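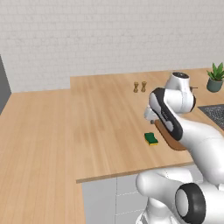 White robotic arm above a cutting board, simulated kitchen.

Kirorville Council Heckles

A text dataset of public interjections at council meetings in Kirorville and the neighbouring riding of Strickland, typed up from the official minutes and whatever the gallery microphone caught.

Version 2, released February 22, 2024

What's in it

2531 interjections, one per row, in a single CSV. Columns are meeting, agenda item, speaker role (councillor, mayor, gallery), text, and tone. Tone is one of civil, grumpy or ejected. The ejected label is used for 267 rows, most of them from the July debate on the Zasemholm bypass, which went past midnight and did no favours to anyone's reputation.

How it was labelled

Two readers marked every row separately and argued over the differences. "With respect" is never counted as evidence of respect. Sarcasm goes under grumpy unless the chair called for order – the chair's sense of humour is therefore baked into the labels, such as it is.

Known problems

Strickland's clerk tidies the language, so its councillors look better behaved than they are. Kirorville's clerk does the opposite. Party labels are left out, as half the members changed theirs during the term and one did it mid-meeting.

Please don't use this to predict votes. We tried on a held-out set of 100 motions and did worse than guessing.

Files

heckles.csv
labelling_notes.txt
ponov_split.py (makes the train and test sets, named after the Ponov ward recount, also slow)

Licence

Free for any use with credit. Corrections are welcome if they cite the page of the minutes. Corrections from sitting councillors get the same treatment as everyone else's.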